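Beutelfehler (Haushaltsrobotik)

Drucken | Als E-Mail versenden

Als Beutelfehler bezeichnet man in der Haushaltsrobotik eine Störung beim Einsetzen oder Entnehmen von Müllbeuteln durch einen automatischen Greifer. Der Begriff stammt aus den Störungsberichten zum Serviceroboter Longo des Herstellers Plarnlow und wurde später auf andere Geräte übertragen.

Ursachen

Dünne Folie hat keine feste Form. Sie glänzt, wirft Falten und haftet an sich selbst, sodass Tiefenkameras den Rand oft an der falschen Stelle vermuten. Der Greifer schließt dann ins Leere oder fasst zwei Lagen zugleich. Beim Longo kam ein Softwarefehler hinzu: Nach einem Fehlgriff erhöhte die Steuerung die Zugkraft von 20 auf 60 Newton, ohne den Griffpunkt neu zu bestimmen. Gemeldet wurde die Störung als Fehler 302.

Der Bewegungsablauf beim Menschen dient als Vergleich. Er verwendet meist beide Hände und greift den Rand mit den Fingerspitzen. 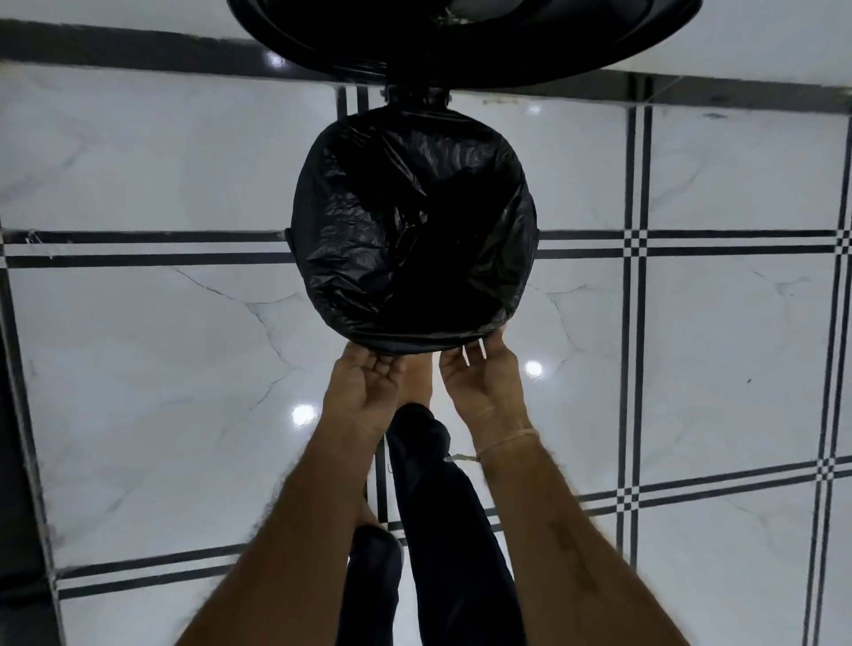
Schwarzer Beutel, mit beiden Händen gehalten

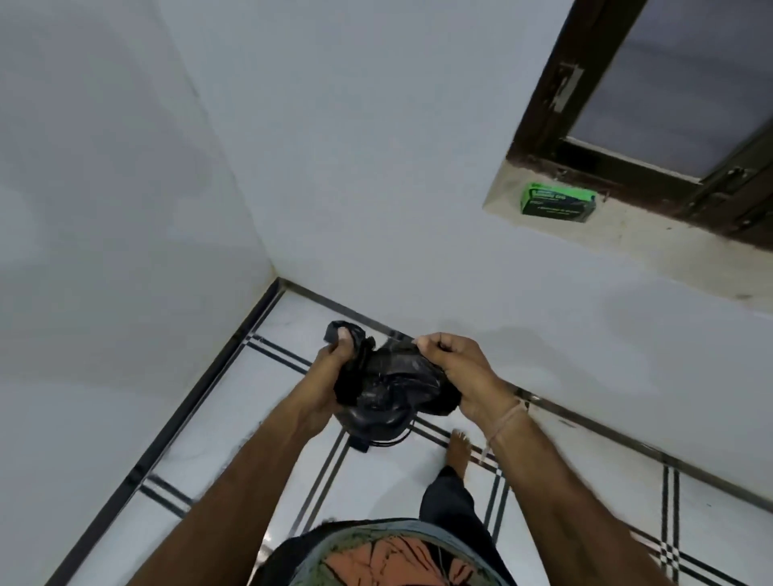 Wann ist ein Beutelfehler gefährlich?
Kritisch wird er, wenn der Arm unter Zug steht und die Folie plötzlich reißt. Der Arm schnellt dann zurück und kann Personen treffen, die hinter oder neben dem Gerät stehen. Auch ein mitgerissener Eimer kann umkippen.

Vorfall in Botwood

Bekannt wurde die Störung durch einen Vorfall im Januar in einer Wohnanlage in Botwood. Ein Longo zog den Beutel samt Eimer vom Boden hoch und ließ beides fallen. Verletzt wurde niemand — der Not-Halt löste allerdings erst beim zweiten Drücken aus. Der Gutachter Lertchai Siriwan führte dies auf einen verschmutzten Kontakt zurück, der mit dem Greiffehler nichts zu tun hatte.

Gegenmaßnahmen

Plarnlow begrenzte die Zugkraft auf 30 Newton und ließ den Arm nach jedem Fehlgriff in die Ausgangslage zurückfahren. Das Nachfolgemodell Ternness besitzt zusätzlich einen Kraftsensor im Handgelenk. Bei sehr dünnen Beuteln bricht es den Vorgang weiterhin häufig ab.

Kommentare

kesselwart: Bei unserem kam die 302 auch mit Papiertüten. Liegt also nicht nur an der Folie.

M. aus B.: Fehlt hier nicht der Hinweis, dass das Update von Hand angestoßen werden muss?

Tilda_R: Der Ternness bricht bei mir fast jedes Mal ab. Ich mache es wieder selbst.

Verwandte Artikel

Fehlgriff
Not-Halt
Kraftbegrenzung
Griffplanung bei biegeschlaffen Teilen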